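The Workroom Newsletter, September

Can a machine put the dishes away yet?

A good many of you wrote back after last month's piece on floor sweepers, and I have been reading your letters with my coffee at five in the morning, which is the only time my kitchen is quiet. Most of you were kind, a few of you were very funny about your cats, and nearly all of you ended up asking me the same thing in one form or another. Sweeping is fine, you said, but when will something come along and do the dishes? And I don't mean wash them (we've had a machine for that since our grandmothers' day, and I love mine dearly). I mean the part after. The sorting and stacking and finding the right lid and getting the whole business back into the cupboard without an avalanche the next time somebody opens the door.

So I spent a good part of the summer chasing that question, and I'm going to give you the long answer, because it turned out to be a more interesting subject than I expected when I started.

The people I talked with the most were at Nirstead, a small outfit that works on what they call tabletop chores. I had pictured something grand when I set out to visit. What I found was a friendly bunch of people who think about bowls all day long, and who could talk about them through lunch and well into the afternoon. They told me that nesting a set of bowls is one of the best little tests there is, and after an hour of listening I believed them. You and I pick up a small bowl, glance at the stack, and drop it in. We don't think about whether it's smaller than the one beneath it. We feel the rim with our fingers, we give it a bit of a wiggle if it sits crooked, and by then we're already reaching for the next one and wondering what to make for supper.

A machine has to work all of that out. It has to decide which bowl is the next size down, and bowls of different depths seen from an angle can fool a camera very nicely. It has to choose a spot on the rim to pinch. Plastic gives a little when you squeeze it, so too hard a grip bends the bowl out of round, and too soft a grip lets it slip. Then it has to carry the thing over and let go in the right place, and letting go, they tell me, is harder than picking up. I laughed at that, and then I thought about my son at two years old trying to hand me a raisin, and I stopped laughing.

Color matters less than you'd suppose, but shine matters a great deal. A glossy table throws back the ceiling lights and a bit of the bowl besides, and see-through plastic is a particular headache. If your cupboard is full of clear containers, as mine is, I'm afraid you and I are at the back of the line.

Now, as for how well it goes. I asked for numbers, and I got some, though please remember that these come from one shop doing one kind of job. Their practice set at the time of my visit was 2000 tries at nesting bowls on a bare table, starting from all sorts of arrangements. Of those, 1809 ended with everything in the stack and nothing on the floor. I thought that sounded wonderful and said so. The fellow showing me around was polite about it, and then he asked how I'd feel if my own stack fell over that often. He had me there. I put away dishes every single day, and if I had that many accidents my family would have me checked.

The failures were the part I found most worth hearing about. A bowl would land tipped on the rim of the one below and stay there, and the machine would carry on as if all were well and set the next one on top. Or it would go after a bowl that was sitting partly behind another one, and nudge the front one along the table in the process. A person fixes these things without noticing. Teaching a machine to notice that it has gone wrong, and then to do something sensible, is where most of the hours seem to go these days.

I also looked at two products that are supposed to be headed for regular homes. The Wudus is a counter unit meant to unload a dishwasher rack, and the company let me watch one for most of a morning. It did plates quite nicely, in a slow and stately way, like an elderly butler. Mugs were fine as long as the handles pointed more or less toward it. Bowls it would lift out and set down side by side on the counter, and there it stopped, because stacking is promised for a later version. The Nuvby is a different sort of thing, a gripper that rides along a rail under your upper cabinets, and I only saw that one on a screen, so I'll hold my tongue until I've stood next to it. Neither company would talk about price with me, and I've been around long enough to know what that usually means.

Several of you asked about shop floors too, and there the news is a good deal brighter. A small parts supplier called Fang has a sorting cell that puts molded trays and tubs into nested stacks of a fixed size, 185 stacks to a shift, and it has been doing so without much fuss. But every tub that comes down that line is the same tub, right side up, in the same spot and under the same light. Your kitchen and mine aren't like that. Mine has a mixing bowl from my mother, a cereal bowl that came free with something, and a yellow thing with no mates at all that I'm fond of and will not give up.

My own feeling, after all this, is that we'll see machines that can clear and stack a table of ordinary dishes under a watchful eye fairly soon, and that it will be a good while longer before I'd let one do it while I was at the store. I'd be happy to be wrong! If any of you have tried a machine with your own dishes, good or bad, please write and tell me how it went, and say what kind of bowls you have. Next month I'll get to folding towels, which several of you have been very patient about.

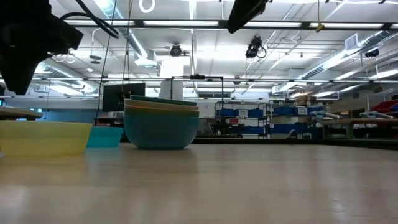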